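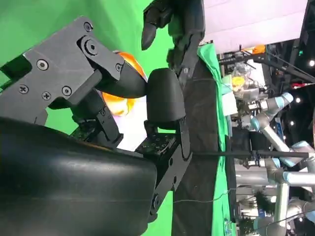
Clavisari announce second album and spring tour

Clavisari will release their second album, Prokonham, in February, the band have confirmed. It is their first full-length record in 2 years and the first to feature Pieter Verstraete on bass.

Verstraete joined the four-piece after the departure of Elif Naz Uysal, who played on the debut and co-wrote most of it. Uysal left to work on her own material but sings on two of the new songs, including the opening track, Avcı. The rest of the line-up is unchanged, with Duygu Saraç on vocals and guitar, Tarık Tekin on keyboards and Latrice Haverford on drums.

The album was recorded in a converted chapel in Utudton, where the band also made their early singles. Saraç said they had gone in with far more songs than they needed. 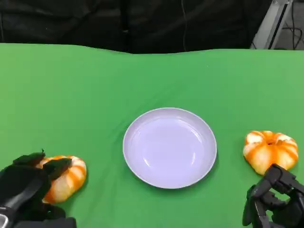
"We had enough for a double album and we talked about doing one," she said. "Then we played the whole lot through in one evening and it was too long, even for us. The slow ones mostly went. Pieter had only just joined and he was the one who said it, so he was either brave or hungry."

Haverford produced the record with Tekin, who also mixed it. Most of the backing tracks were played live, with vocals and extra keyboards added later. The first single, 181 Steps, is out on Friday and runs to just under four minutes – the album version is longer, with an organ introduction that the band have been using to open their shows.

The tour begins in Utudton the week after the album comes out. The first night is at the Old Corn Hall, a seated show limited to 169 tickets, and the band will play the new album in order followed by a set of older songs. Uysal will join them for that date only.

Tickets for all shows go on sale at 10am on Friday. Members of the band's mailing list can buy theirs a day earlier. Prokonham will be available on vinyl, CD and download, and the vinyl edition comes with a lyric booklet. Support acts have yet to be named.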